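Why Do People Forget Their Shopping Lists? My Term Project Report

So when we had to pick a topic for Everyday Memory, I went straight for grocery lists, mostly because I write one every Saturday and then leave it on the kitchen counter. My partner Genji Hoshino wanted to do passwords. We flipped a coin and I won (sorry, Genji).

The question we ended up with was pretty simple. If you write a list by hand and then lose it, do you remember more of it than if you typed it on your phone? I was sure handwriting would win by a mile. Genji thought there'd be no difference at all, and he wrote that down in our lab notebook so he could wave it at me later.

We got 33 people to take part, nearly all of them from the two dorms on the Ovetthorpe side of campus. Everybody did two lists, one on paper and one on a phone, with a week in between. Half of them started with paper. After each list we took it away, had them watch a short cartoon, and then asked them to write down whatever they could remember. Spelling didn't count, thank goodness — you would not believe the ways people spell "zucchini."

Between all of them they wrote 647 items, and I typed every single one into the spreadsheet myself, which took two evenings and a lot of pretzels.

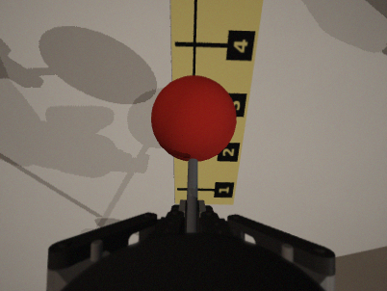

Chinyere Fashola read our first draft and said we should look at the order of the items before getting excited about paper versus phone, as people almost always hang on to the start and the end of a list and lose the middle. That sent us back to the spreadsheet for another week, and I'm glad it did! The middle items were remembered much less often in both versions, and that gap was way bigger than the one between paper and phone. Paper did come out a little ahead, but so little that I wouldn't bet my lunch on it.

The other thing we noticed is that people who grouped their items (all the dairy together, all the vegetables together) did better no matter what they wrote on. We hadn't planned to look at that, so it's more of a hunch for next time than a result.

Things I'd change: a quieter room, for sure, and a longer wait than one cartoon. Real shopping trips have a bus ride in the middle. I'd also give everyone the same items — we let people make up their own, and somebody who buys the same six things every week has a pretty unfair head start.

Genji says the result counts as "no difference" and that he gets to pick the topic next term. We're doing passwords.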